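Brister at Damgaard, second half collapse

hoopsfan_5
Posted Friday, December 13, 2024

Anyone else at the game last night? Brister led by 11 at the break and lost 74-68. They went almost six minutes without a field goal. The announced crowd was 3186 and it got loud once Damgaard switched to the zone. Eyvindsson had 19 but only four of those came after halftime.

northbaseline
I was there. The zone wasn't that good. Brister stopped passing into the high post and settled for threes. They were 2 for 15 from deep in the second half.

Rick_in_row_C
Disagree. Damgaard's guards were closing out hard on everything. You have to give the defense some credit. They did the same thing to Starkis last week and Starkis shoots it better than we do.

hoopsfan_5
Starkis was missing their starting point guard, so I don't put much into that one.

tallpaul
Had it on the radio at home, so I can't say much about the zone. Sounded like Skarphéðinn Eyvindsson was worn out. He played 38 minutes. 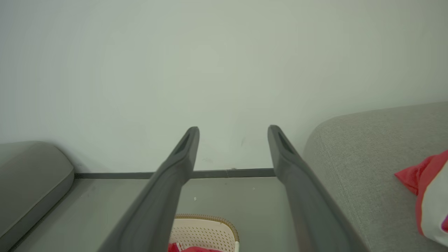 Back of the room, floor and wall

northbaseline
38 is too many in December. The bench got five points total. Coach has to trust somebody besides the starters.

Rick_in_row_C
Trust who? The backup center picked up three fouls in four minutes. I would have kept Eyvindsson out there too.

mjo2000
What bothered me was the free throws. We missed the front end of a one-and-one twice in the last three minutes. Make those and it's a one possession game. Fatigue might be part of it but these guys have been shooting them badly since the opener.

tallpaul
Fair point on the free throws. I'd still like to see him sit for a few minutes in each half. Listening again Saturday, with the red stuff in the basket. 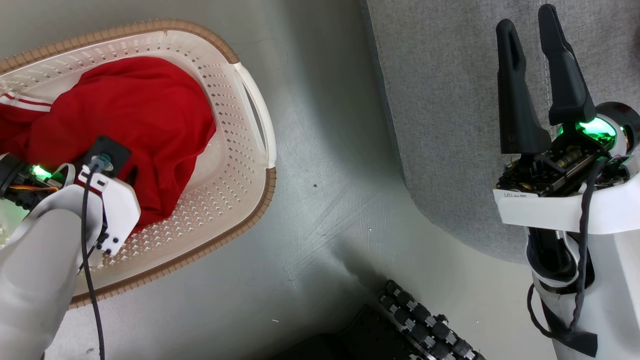
Re: Saturday against Londico

mjo2000
Does anybody know if the Londico game is still a 7:00 tip? The schedule I saved in June says 5:00.

hoopsfan_5
It's 7:00. They moved it when the women's game was added ahead of it. One ticket gets you into both.

Rick_in_row_C
Londico will play zone until we prove we can beat it. I say we lose by five.

northbaseline
They're too small to zone us. Brister by eight if we get the ball inside early.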